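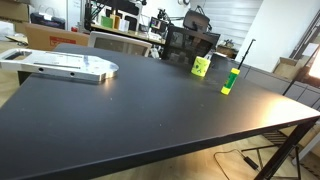 Gunther Stüber thinks I have missed the point of Stendier. He wrote after my first notice to say the film is meant to be dull for its opening 40 minutes, and that anyone who can't sit through two brothers mending a fence has no business reviewing it.

Perhaps. I have now sat through the fence twice. Torben Hamann directs as if every shot were owed to him, and the younger brother, played by Helmut Kuhlmann, has so little to say that his big speech in the boathouse sounds like it belongs to another man. The festival at Merkthorpe gave it a standing ovation - I was there, and a good part of the room was standing to find its coats. 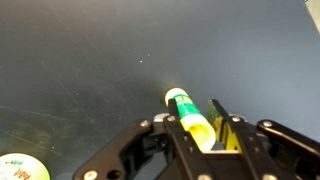 Kuhlmann's earlier short, Liravum, ran to a third of the length and got more out of him. He plays a ferry clerk with a bad tooth, and you believe in the tooth. I can't say the same for the fence. The publicity makes much of the 268 takes Hamann shot of the final walk to the shore, which tells me he didn't know what he wanted from it.
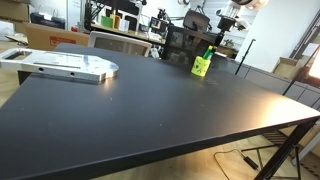 Rainer Brinkmann's score is the part people will defend, and I half agree with them. The cello is good. It is also never off, and it tells us to grieve before anyone has done anything sad. Hamann has a habit of lingering on objects while it plays, and I began to wonder what he'd do with a marker-like green thing standing in a yellow-green cup at the back of a black table. Four minutes, I should think, with cello. The brothers' mother gets less than that, and she has the only funny line.

Stendier opens more widely in January.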